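Grastton Community Forum > Work and Pay > Casual conversion rules at Costau

billabong_bev
Posted 2025-09-07
Hello all, hoping someone kinder and cleverer than me can help. I've been casual on the packing line at Costau for three years, same shifts the whole way through, and in June we were handed a letter saying we could ask to go permanent. Lovely, I thought! But the hourly rate drops once the loading goes, and my daughter reckons I'd be mad to sign. Has anyone here done it?

gumtree_pete
Did it at Gonel and never looked back, Bev. Yes, the pay packet is thinner, but I had my hernia done and was paid for every day I was on the couch — first time in my working life. Get the new roster in writing before you sign, though. They tried to shift me to nights.

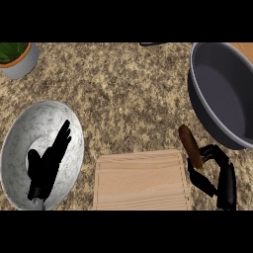

They backed down once the delegate had a word, and to be fair to the supervisor she was very decent about it afterwards. So ask, and keep a copy of everything.

nightshift_mum
I'll have to disagree with Pete, with love. I worked it out at the kitchen table and I'd be $2,000 a year worse off, and I'm hardly ever crook. With three kids I need the cash now, and leave I might not use doesn't pay for school shoes.

gumtree_pete
Fair enough, but did you count annual leave in that? And the redundancy side? When Dixit shut its depot the casuals walked out with nothing.

nightshift_mum
I counted the annual leave. Not redundancy, I'll give you that one.

billabong_bev
Oh you are good, the pair of you. I hadn't thought about redundancy at all. The letter gives me five more days to answer, so I'll ring the union in the morning and ask about the roster first.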